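Section 5: Setting Up Your Darolton Label Printer

Okay, the printer is out of the box and you've got the power brick plugged in. Good.

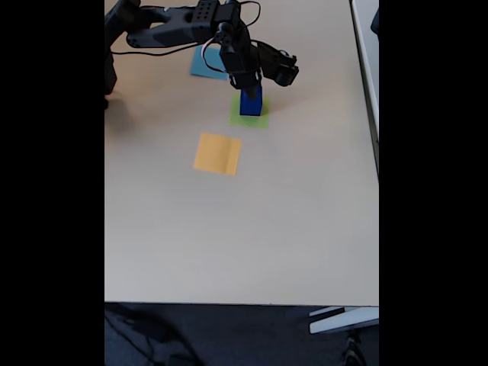
Before you load anything, find it a permanent home. I moved mine three times in the first month and had to redo the alignment every single time, so please learn from me (and from Marwa Kettani, who kept hers on top of a filing cabinet that shook whenever the drawer closed). You want a flat surface with a hand's width of free space behind the printer, so the label stack can feed in from the back without bending.

Loading the labels

1. Switch the printer off. The button is on the back left, and you have to hold it until the light goes out.

2. Press both side tabs at once and lift the lid. It's stiff when new! It won't snap, but do use two hands.

3. Slide the two green guides all the way apart.

4. Drop the roll in so the labels come off the top, printed side up. If you bought the folded stack instead, set it behind the printer and feed the first label through the rear slot.

5. Bring the guides in until they just touch the paper. Don't squeeze. If the backing paper curls up at the edges, you've gone too far.

6. Pull the first label out past the tear bar, close the lid and press down until you hear two clicks. One click means one side is still open, and your labels will come out faded down that side.

Note: The big roll holds 1,350 of the small address labels or 624 of the shipping size. The software asks you for this number when you tell it you've put in a new roll. Type the right one and you'll get a fair warning before you run out. I skipped this for ages and always ran out halfway through a batch of orders.

Teaching it your label size

7. Switch the printer back on and wait for the steady blue light.

8. Hold the feed button until the light blinks twice, then let go. It will spit out a few blank labels while it measures the gap between them. Leave it alone until it stops.

9. Press feed once. A single label should come out and stop with the gap right at the tear bar. If it stops short, do step 8 again.

Caution: Don't pull on the labels while it's measuring. I know, it looks like it wants help. Pulling drags the roller and you'll be starting over.

Connecting to your computer

10. Plug in the cable that came in the box. You can switch to wireless later, but do the first set-up with the cable – it saves a lot of grief.

11. Open the Prokoma app and choose Add Printer. Yours should show up in the list by itself. If it doesn't, close the app, unplug the cable, plug it into a different port and try again.

12. Pick your label size from the menu. It has to match what's in the printer, and the app won't stop you if it doesn't.

13. Print a test label. You should get a thin border on all four sides. If one side is missing, go to Adjust Position and nudge it one step at a time. Roscoe Pennington went straight for ten steps and spent an evening chasing the border around the label, so go slow.

When the print looks bad

White streaks running the length of the label mean dust on the print head. Switch off, let it cool for a few minutes, and wipe the head with one of the alcohol pens. One direction only, and give it time to dry before you close up.

Gray, washed-out print usually means the darkness setting is too low. I keep mine at 5 for the plain labels and go up a notch for the glossy ones.

Caution: The print head gets hot during a long run. Don't touch it with bare fingers, and never scrape it with anything metal. Sticky bits come off fine with the alcohol pen and some patience.

If the light is blinking red, the lid isn't closed or the labels have run out. Check the lid first, it's almost always the lid. Wireless set-up is in Section 6, and you'll want your network password handy for that one.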